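Trasida social media project: progress report
9/2/25
Prepared by Stanisława Pietrzak for Marianna Chmielewska, Lostimwood Fund

We've had a cracking first stage, and I'm really pleased to be writing this one! The club's new account passed 2,000 followers last month, well ahead of the 700 we put in our application, and most of the new people seem to be locals who come to games.

The players have taken to it as well. We ran a short session on passwords, usernames and what to do if someone copies your profile, and 21 of them came along (we'd set out chairs for 10, so it got cosy). 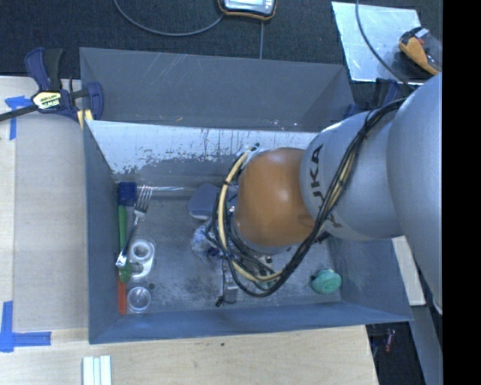
Match day posts are now shared between two people, with Duda handling the live scores and me answering messages afterwards. Replies used to take days. Now most people hear back the same evening, and the tone in the comments has been lovely.

Still to do: the old account hasn't been closed, as the recovery email belongs to a former coach. We've also moved the Trodari video training to November, after finals. The budget is on track and no extra money is needed for either job.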